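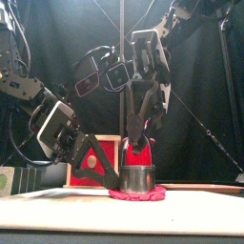
**Darnham Outdoor Goods: product meeting, December 10, 2024**

Present: buying, listings, warehouse, customer service, returns. Accounts joined by phone from a train and was present in the tunnels only in spirit.

Minutes of the November meeting were approved with one correction. Under "Bird baths," for "heated debate" read "heated bird baths, debate."

**1. Rain chains (Dulidari)**

Buying reported that the spring order of 700 chains is confirmed. Dulidari has changed the cups from a tulip shape to what its catalog calls "lotus advanced." Samples were passed around the table. Listings asked what was advanced about it. Buying will ask.

Warehouse repeated its request that the chains be shipped coiled and tied. The last batch came poured into the cartons, and untangling them used up most of a shift and a good deal of goodwill. Dulidari has agreed to ties. It hasn't agreed to pay for them.

Agreed: we pay for the ties.

**2. Product page for the rain chain**

The current page says the chain "guides the rain gently to the earth where it belongs." Customer service reads this sentence aloud to callers several times a week, generally to people whose rain has gone down the wall. The page doesn't say that the gutter outlet needs a bracket, or that the bracket is sold separately, or that we sell it.

Listings defended the sentence as having been there longer than anyone present. After discussion it was allowed to stay, below the bracket.

New text to cover:

- bracket required, with a link
- length as hung, cups included
- splashes in wind, so keep it away from doors
- copper finish will darken outdoors (returns asked for this in bold; granted)
- anchor the bottom end with a basin or a stake

Returns noted that 33 chains came back this fall with "turned brown" given as the reason. One was sent with a letter asking whether the weather could be made to stop. No reply has been drafted.

**3. Wind spinners (Brindetti)**

Brindetti would like us to describe the large spinner as "silent." Customer service has one in the yard behind the office and described it as a shopping cart with ambitions. Buying thought a drop of oil on the bearing would cure it. Warehouse said it had tried oil, and then grease, and then moving the spinner to the far side of the dumpster, which helped.

The meeting settled on "quiet in light breezes." Listings to change the page and to take out the phrase "whispers to your garden" in both places.

The small spinner has had no complaints. Buying put this down to quality. Returns put it down to our having sold 2.

**4. Planter liners (Usmani)**

Usmani has offered coir liners at a better price if we take 200 of the oval size. We have never stocked an oval planter. Buying's view was that the liners would create a demand. Accounts, between tunnels, asked that its objection be recorded, and it is recorded here.

Buying will find out if the round size can be had on the same terms. Warehouse has a trough that is "sort of oval" and offered to try a sample in it.

**5. Winter storage leaflet**

The leaflet on putting garden ornaments away for the winter is ready, having been begun in time for last winter. It tells customers to empty basins before a freeze, take down chains where heavy ice forms, and bring spinners indoors once clean and dry. Listings wanted a line about enjoying the beauty of frost. Customer service pointed out that this contradicted the rest of the leaflet.

Agreed: send as is, without the frost. It goes in every outgoing box until the pile runs out or spring arrives.

**6. Any other business**

The sample shelf is full again. Departments are asked to claim their gnomes.

Customer service asked who had approved free shipping on birdbath pedestals over the holiday weekend. There was a pause, during which accounts lost its connection. Held over to the next meeting.

**Actions**

- Buying: "advanced"; round liners; terms in writing from Usmani
- Listings: rain chain page, spinner page
- Warehouse: ties, trough, oil off the loading ramp
- Returns: draft a kind reply about the weather
- All: gnomes

Next meeting in the same room, if the spinner boxes have been moved out of it.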